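June 2023

Monday again, and I wanted to write in this diary before work but I had no time. The two new walkie-talkies from Wetel came to the Sevevach depot at last. I ordered them in October, so I had stopped waiting for them. The sound is clear near the gate, but behind the cold store I hear only half of each word.

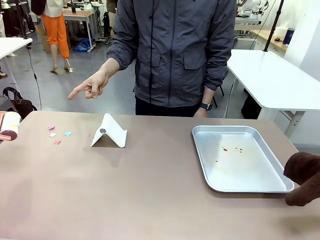 After lunch I called Tanui about the repeater. They want 2,000 for it, without the antenna — more than I can ask from my boss this year. Cliramon has a cheaper one, and I will read its manual tonight if I am not too tired.

I also learned that channel 9 is used by the taxi drivers. All afternoon I listened to them talk about football. Tomorrow I must change our channel and charge the old batteries.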